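Hilville Opens Shared Kitchen Program to Residents of Ellska Court

HILVILLE - The Hilville Housing Office will open its shared kitchen program to all residents of Ellska Court beginning in October, the office announced Friday. The program gives tenants in the 46 smallest apartments access to fully equipped kitchens on the ground floor of the building, at no added cost to their monthly rent.

Ellska Court was built as a residential hotel and converted to apartments in stages. Many of the units on the upper floors have a two-burner stove and a small refrigerator but no room for a full oven or a proper sink. Tenants have asked for shared cooking space at each of the last two annual meetings.

"People want to cook real meals and they want to eat with their families," said Jocelyn Marchand, director of resident services. "A kitchen down the hall will not solve every problem in an older building, but it will make a difference in daily life for a good number of households."
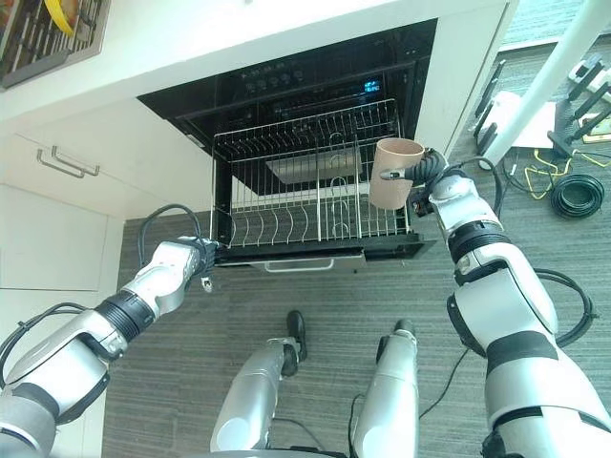

Photo: Hilville Housing Office

Each kitchen may be reserved in blocks of two hours, from 7 a.m. until 10 p.m. Residents may book up to three blocks per week. Reservations will be taken at the front desk and by telephone, and a paper schedule will be posted beside each door. Unclaimed blocks will be released 15 minutes after the start time.

The office had first planned to charge a small fee for each visit. That plan was dropped after a comment period in which 566 residents of Ellska Court and neighboring Prorus House returned a written survey. Most of those who replied said a fee would keep them from using the kitchens. The survey also asked about hours, storage and noise, and the closing time was moved from 11 p.m. to 10 p.m. as a result.

A refundable deposit of $100 will apply only to groups that reserve a kitchen for a private event. Events must end by 9 p.m. and may not be held on the same day as a community meal.

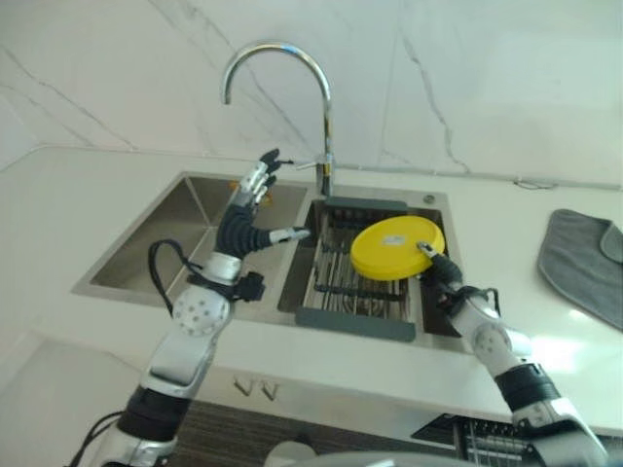 Storage was the subject most often raised in the written comments. Residents who sign up for the program will receive one shelf in a locked pantry and one labeled bin in a shared refrigerator. Food left in the refrigerator for more than seven days will be discarded. Residents with food allergies may ask for a separate shelf when they register, and no medical note is required.

The kitchens will be cleaned each morning by building staff. Between visits, residents are expected to wash what they have used, wipe down the counters and take their trash to the collection room at the east entrance. A resident who leaves a kitchen in poor condition will receive a written notice, and a second notice within the same season will suspend booking rights for 30 days.
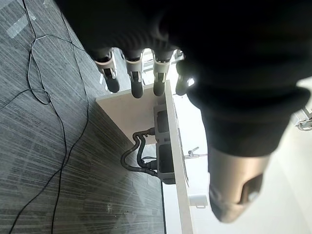 Registration includes a short safety session, given in English and Spanish and lasting less than an hour. Staff will go over the location of the fire extinguishers, the safe use of the ovens and the rules on children, who must be with an adult at all times. The session also covers hand care during food preparation. Fingertips are the part of the hand most often missed in a hurried wash, and residents will be asked to scrub them with soap before handling food. Disposable gloves will be available for anyone with a cut or a bandage.

Cooking classes will follow later in the season. The first series, on low-cost family meals, will be led by staff of the Sikder Community Pantry, which already provides a weekly grocery table in the Ellska Court lobby. Class size is limited, and tenants of the building will have first choice of places.

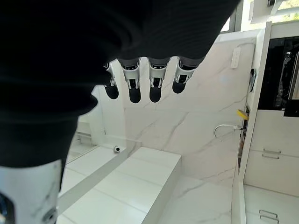 Four fingers in a row, each with a black tip.

Residents may register at the front desk on weekdays between 9 a.m. and 4 p.m. A lease or a recent rent statement is needed to sign up. Those who cannot come in person may ask for a home visit by calling the resident services line. Tenants of Prorus House are not eligible at this time - the office will review the use of the kitchens in the spring before deciding whether to extend the program to that building.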